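Filed under: Equipment requests > Second arm and spares
Shares 2 | Comments 0
We use cookies to keep you signed in. Accept or change settings.

Ticket reopened May 22, 2019
Status: waiting on vendor

Plevell closed this in April as "answered by quote." It was not answered. I asked what the kitchen cell costs to keep running for a year and got a price for another gripper. 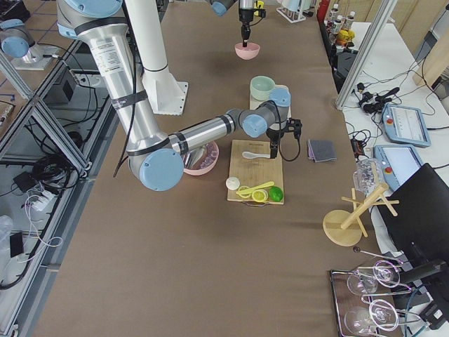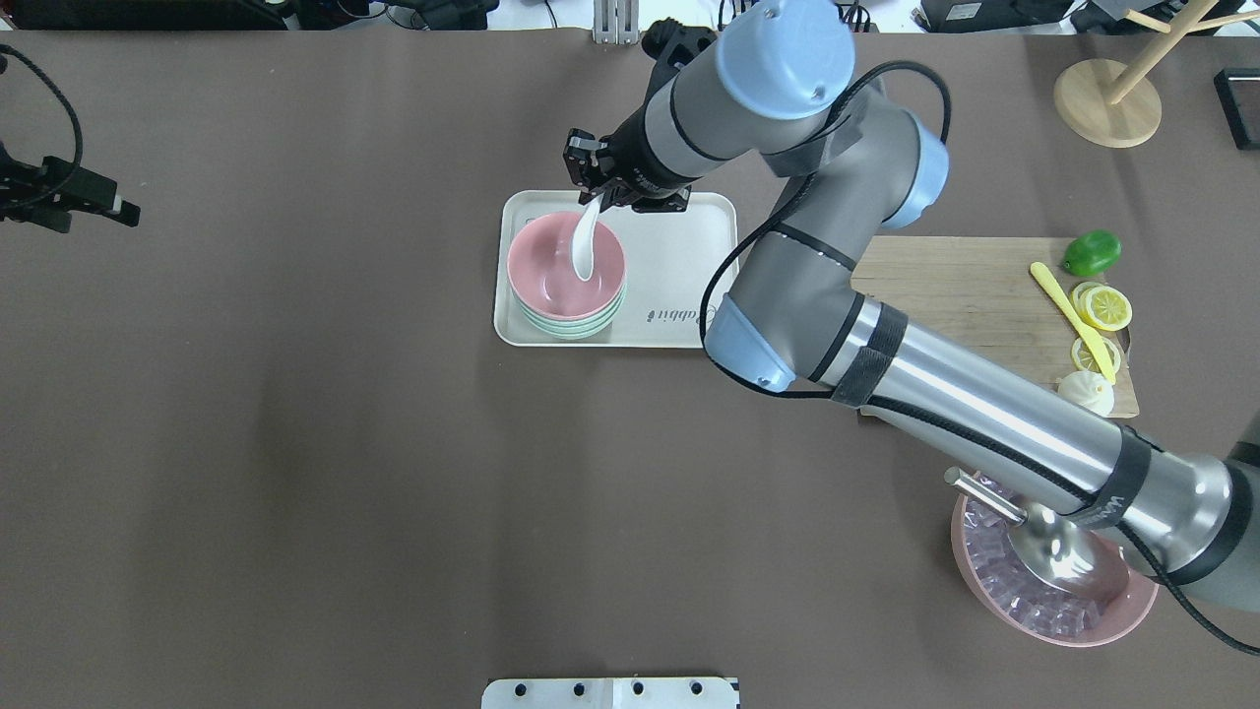
Before we sign anything with Zelard, I want the spares line broken out. The quote has 2,000 for "accessories" and another 2,000 for "integration," and no one on their side can tell me where one stops and the other starts. Cables are my main worry. The black one on the arm holding the white spoon over the stacked bowls runs in a loose loop outside the joints, past the elbow, and I can't find a replacement for it anywhere in the quote. Is it in the 2,000? Which one?

Tried so far:
– Asked Zelard for a parts list. Got a brochure.
– Asked Jakeo for a matching price. They want 400 for a site visit first, and won't say if it comes off the order.
– Checked the Liao contract. It covers the arms but says nothing on grippers or cabling.

I would hold the 400 until Zelard replies in writing – a phone call doesn't count this time. Please don't close this again without a parts list attached.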